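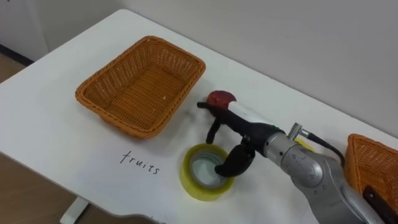

Does it need a whole hand for that, a reader asked under my last post, wouldn't a two-jaw gripper do fruit just fine and leave money over for a better arm? Fair. Also the reason this review got longer than planned. Short answer: for fruit only, yes, buy the jaws. Longer answer below.

Tendari hand kit, long-term review
Posted September 7, 2020

What it is: the Tendari multi-finger hand, bought as the sorting bundle from Bundlow. You get the hand, a wrist adapter, a cable, a power brick, the pick-and-place software and one remote setup session. No arm in the box. Mine went on the Pretorius arm I already had. Paid full price, no discount, no loaner, Bundlow doesn't know I'm writing this.

Been on it most evenings for a few weeks. Notes in the order I got annoyed or pleased.

Unboxing and mounting

Foam was good. Manual was not good. It's a fold-out sheet with drawings the size of stamps and a link to a page that has since moved. Adapter fit the Pretorius flange first try, bolts included, right length, which I did not expect. Hex key not included. Use a decent one, the bolt heads are soft and I've chewed one up already.

Cable goes outside the arm. There's no internal routing on this setup, so you get a black loop standing off the wrist and you have to plan around it. Leave more slack than the drawing shows. With the slack they suggest, a full wrist turn pulls the connector sideways, and that is the one part I would not want to replace. Bundlow sells it as a spare, so draw your own conclusions. I put a strip of velcro farther back along the arm and stopped worrying.

Mounting took me an evening. Would've been half that with readable drawings.

Setup session

Remote call, booked through the Bundlow site. The tech was patient and knew the hand cold. Knew less about my arm, which is fair enough, they don't sell it. We got the two talking before the call ended. What we did not get to was speed limits, and the defaults are too quick for a table in a normal room. Drop them before your first pick. It should be the first screen in the software and it's three menus deep.

Sorting fruit

Task as I run it: basket on the left, basket on the right, stuff in between. Fruits go one way, everything else the other. The software lets you name zones and I ended up writing the names on the table in marker too — "fruits" by the basket — because I kept mixing up which zone was which when editing at night. Cheap fix. Works better than the color overlay in the app, which is two shades of the same blue.

Apples are this thing's happy place. Fingers wrap under, fruit sits on the palm, the grip settles and stays settled while the arm travels. I like the palm-up carry a lot. With the pinch grip you're trusting fingertips the whole way across, with the palm carry gravity is helping you out. It's slower to get into and it needs room underneath, so for something lying flat on the table you have to start with a pinch and stay there.

I ran 100 apple picks over a couple of nights, same basket, lighting left alone. Missed or dropped 8. Most of the bad ones came when the apple was tight up against something else and the thumb side had no room to get in. Spread things out and it gets dull in a good way.

Oranges, same story. Lemons ok. Bananas, no. It'll pick one up and then it swings and the software thinks the pick has failed and puts it back down, very gently, where it found it. Over and over. There's a tolerance setting for this. It helped a bit.

Grapes, don't.

Not-fruit

So here's where the hand earns some of its price and the answer to that reader's question. Tape rolls. A big roll of packing tape lying flat is horrible for plain jaws, too wide for most of them and slick on the rim. With fingers you can drop one into the hole and close the others on the outside. Takes some teaching, the software wants to grab everything from the outside edges, but once you save the grasp it's there in the list and you can reuse it. I've used the same trick on mugs and a coil of hose.

Bare fingertips slip on glossy stuff though. Bundlow has stick-on pads, sold seperately, which is cheeky at this price. Get them anyway.

If your job has just one shape in it, skip all this. Jaws are faster, cheaper, and there's less to break.

Software

Fine. Not lovely. The zone editor is the best part, drag a box, name it, done. Grasp library is good once you have a few of your own in it, the stock ones are too careful. Undo is missing from the grasp editor. Missing! Save copies before you touch anything, I lost a good mug grasp by leaning on the wrong key.

The camera side gave me more grief. It doesn't like shine. Overhead light on a white table is about as plain as it gets, and it still sometimes treats smudges as something to look at. Wiping the table down helped. Marker lettering didn't bother it, for what its worth.

Update came out while I was testing and it reset my speed limits to default. Without asking. That's the only thing in this review that made me properly mad. I wrote to Bundlow, they answered next day and said it'd be changed in the December release. We'll see. Until then check your limits after every update.

Noise and heat

Quiet. A faint whine when holding something heavy. The back of the hand gets warm on a long run, never hot. After 15 minutes of holding one object still it throws a warning and wants to let go. You can put the warning off, I don't recommend it.

Versus the Dinness

I had a Dinness gripper before this, plain two-jaw, and still have it. The Dinness is tougher. I've driven it into a table and it shrugged. I would not try that with the Tendari, those thinner fingers look like they'd bend and a finger set is 400 dollars from Bundlow. Four hundred. For fingers.

Dinness wins on speed, toughness, setup, price. Tendari wins on odd shapes, soft stuff and anything with a hole in it. For a mixed table I reach for the Tendari. For a week of the same box, Dinness back on, no question. Swapping between them isn't bad if you leave both adapters bolted to their grippers.

Support

One setup call, two emails, all answered by someone who'd read what I wrote. Better than I'm used to. The phone line I tried once and gave up on, hold music.

Warranty covers the motors and electronics. Fingers and cable are listed as wear parts, read that page before you order.

Good
Palm carry on round things
Saved grasps
Quiet
Support that reads the email

Bad
That fold-out sheet
Pads should be in the box
No undo
Update wiping speed limits
Finger set price

Who for: small labs, teachers with a budget, people with a mixed bin and some patience. If you've never set up an arm before, I'd start with the Dinness and move over later.

Would I buy it again — yes, with the pads and a spare cable in the same order to save on shipping. Keeping it on the arm for now. Next up is trying it on bagged stuff, bread rolls, that kind of thing, and I'll add to this page when I have results. If anyone has a banana grasp that works, post the settings in the comments please.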